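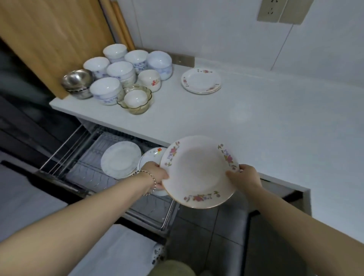

Ó Briain 宅厨房:碗碟抽屉与台面

图集 / 厨房收纳 / 拉篮与抽屉
地点:Grurnville
设计:Hostico
柜体深化:Jae-in Cho
现场安装:Ha-rang Bae
整理与文字:Su-bin Tak

项目简介

Ó Briain 宅的厨房在原有位置翻新,管线未移位,改动集中在地柜。旧柜为对开门加固定层板,盘子叠放在下层,取用底部的盘子要先把上面整摞搬开。业主提出的要求只有一条:日常用的盘子单手能取,大小碗不再和锅混放。

Hostico 的做法是将白色台面下方的一组门柜改为全拉出式抽屉,内装 Fondo 系列不锈钢线材碗碟架。台面段净长 1,556 毫米,后沿接白色瓷砖墙,端部接浅色木质高柜。抽屉面板取深色,与台面和墙砖拉开明度。

图片说明

盘子放入抽屉架。平行金属杆构成竖向隔位,盘子立放,盘沿朝上。架内已有素白压纹盘和带橙绿小花的盘子,手中这只为彩色花卉盘沿,沿口有一道细金线。
台面上的碗按花色分摞,靠近高柜一侧;同款粉色花沿的盘子放在碗的右边。

碗碟架参数

系列:Fondo
材料:不锈钢线材,隔杆与底框焊接
隔位中心距:25 毫米
抽屉额定荷载:35 公斤(含架体自重)
架体与抽屉侧板间隙:单侧 20 毫米
导轨:底装式,全拉出,带缓冲
安装方式:架体落放于抽屉底板,四角以卡座限位,可整体取出
清洁:中性洗涤剂擦洗,不用钢丝球和含氯制剂

关于隔位间距

隔位中心距决定可立放的盘型。平盘和浅盘占一个隔位,盘沿之间留有手指插入的空间。汤盘和深盘的井部较厚,占用两个隔位,中间空出的一格不再插入其他盘子,否则取出时釉面会与相邻盘沿刮擦。

Seo-ah Koo 在打样阶段试过更密的隔距,容量有所增加,但带浮雕纹的盘子插入时卡滞,盘脚圈也容易压在隔杆上。最终按现有间距定型。金线装饰的盘子尤其要避免与金属杆直接摩擦,插入时保持盘面与隔杆平行,到底后再松手。

立放与叠放

立放的优点是每只盘子独立受力,取任意一只都不牵动其余。缺点是占用高度,抽屉净高须大于最大盘径,上方还要留出关闭时的余量。本项目抽屉净高按业主手头最大的一只盘子复核,复核时连同架体底杆高度一并计入。

碗不适合同一种架体。线材隔位对碗的支撑点过少,碗口容易倾斜。碗仍采用同径叠放,叠放前按口径和花色归类。青花类与素面类分开,不锈钢碗单独成摞,避免金属碗口磕碰瓷釉。玻璃碗不放在叠层底部。

台面整理的顺序

一、台面先清出一侧,碗盘全部集中在另一侧。拿取路线不从抽屉上方交叉。

二、碗按口径和花色分摞,高摞靠后,矮摞靠前。伸手时先碰到的是矮摞。

三、盘子按直径排列,大盘先入架,放在抽屉深处;小盘后入,放在靠近面板的一端。

四、同款盘子放在相邻隔位。成套花沿盘如果数量超过连续隔位,剩余部分另行叠放,不拆散插空。

五、抽屉装满后空推一次,确认盘沿不碰台面下沿,再回到正常使用。

双手持盘对准隔位比单手稳妥,尤其是首次装架。单手取盘是日常使用的状态,装架时不必追求。

荷载与导轨

盘子立放后重量集中在抽屉中后部。额定荷载以均布计算,集中放置时应留有余量。Ha-rang Bae 的安装记录注明,导轨固定螺钉全部打在柜侧板的实体部位,未借用原有层板孔;原孔以木塞封堵,砂平后封边。

抽屉完全拉出时,面板下垂量以直尺贴台面前沿测量,空载和满载各测一次。两次读数的差值写在柜内侧的标签上,供日后调校时比对。导轨前端有高度调节轮,左右分别调整,不需要拆下抽屉。

台面与墙面交接

台面后沿与瓷砖之间打中性硅酮密封胶,胶缝颜色取白。墙面低处的灰色小金属支架保留原位,未随翻新拆除,碗摞放在它的前方时须留出手掌厚度的空隙,以免碗沿碰到支架。

台面为纯白,反光较强,灯具位置由 Bok-nam Hwang 调整过一次,原先的筒灯正对台面中部,擦拭后光斑明显。灯位向台面前沿移动后有所改善,未完全消除。业主认为可以接受,没有再改。

维护记录摘要

4 月:首次回访。导轨缓冲正常,面板缝隙均匀。架体后排一处卡座松动,更换。
4 月补记:业主反映深盘占位过多。建议将深盘移至相邻抽屉平放,中间垫软布,架内只留平盘和浅盘。已照办。

适用范围

Fondo 碗碟架按抽屉内宽下料,不提供现场切割。柜体内宽在订货前复测,取前、中、后三处读数中的最小值。老房翻新的柜体常有收口,只量前端会导致架体无法落底。

抽屉底板须为整板,不宜使用插槽式薄底板。碗碟如在沥水后未擦干即入架,应另配接水盘,接水盘放在架体下方,不与卡座干涉。本项目按干碗碟收纳设计,未配接水盘。

同系列另有刀叉分格和锅盖架,尺寸互不通用。索取下料表请注明柜体内宽、内深、抽屉净高和导轨型号。

标签:碗碟架 抽屉收纳 不锈钢线材 厨房翻新 Fondo Grurnville

返回图集目录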